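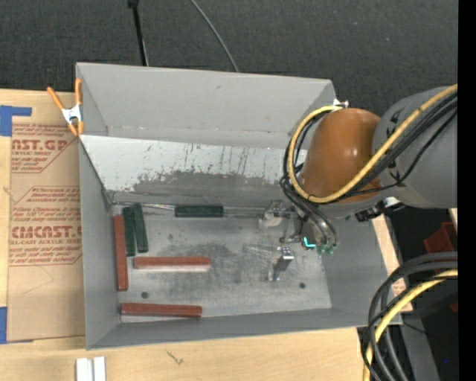

Bin picking cell, Skernton open day

Monday, October 13, 2025

The Nanderex workshop at Skernton opened its bin picking cell to visitors for two sessions of roughly 3 hours each. One photograph from the demonstration heads this page.

Arm and gripper over the grey bin. Green and reddish-brown blocks, mostly in the left half. Orange-handled spring clamp on the left rim.

Cell layout by Ocampo. Control software by Belitine. Further photographs will be added in November. Visitors' questions on cycle time go to the workshop desk.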